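Does Storage Packaging Really Keep Bread Fresh Longer?
4 min read 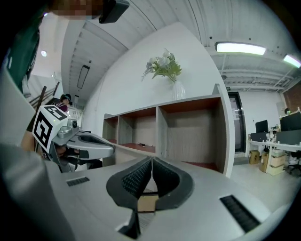

The claims on bread storage products are hard to miss. Vullico says its lined bag keeps a loaf "bakery soft for days." Brekance says its box "locks in freshness." Neither company explains what fresh means or what the loaf was compared with. Our group picked this topic because we doubted both claims, and after finishing the project we still doubt them, though for slightly different reasons than when we started.

We bought plain white loaves from the same bakery on the same morning in July. Each loaf was stored one of 4 ways: in the Vullico bag, in the Brekance box, in an ordinary paper bag, or in a thin plastic produce bag from the grocery store. We kept them all on one counter away from the window and checked them for 6 days. Each morning we weighed the loaf, cut one slice, and pressed the middle of the slice with a small weight to see how far it sank.

The paper bag did badly, as anyone who has left a loaf in one could guess. By the second morning the crust was hard and the loaf had lost 19 grams. The other three were much closer together. The Vullico loaf and the produce bag loaf lost almost the same weight over the whole test, and on two of the mornings the produce bag did better. The Brekance box came in a little behind them. Its lid did not sit flat on one corner, so we may have had a bad one.

Softness was harder to judge. Our press test gave different readings depending on where on the slice the weight landed, and we only noticed this halfway through. We have left those numbers out of the results table. Some groups might average them and move on - we don't think an average of bad readings is worth much.

Mold was the one thing the packaging never mentioned. The first spots showed up on the produce bag loaf on day five, and on the Vullico loaf the next morning. One day is a small gap, and with a single loaf of each kind it could be plain luck.

We also read a leaflet from Serra, a kitchen store that sells both products. It says bread stored in them lasts "2 times longer." Longer than what? The leaflet doesn't say. Compared with paper, maybe. Compared with a free produce bag, our loaves gave no sign of it.

If we ran this again we would use more loaves, a better way to test softness, and a second Brekance box.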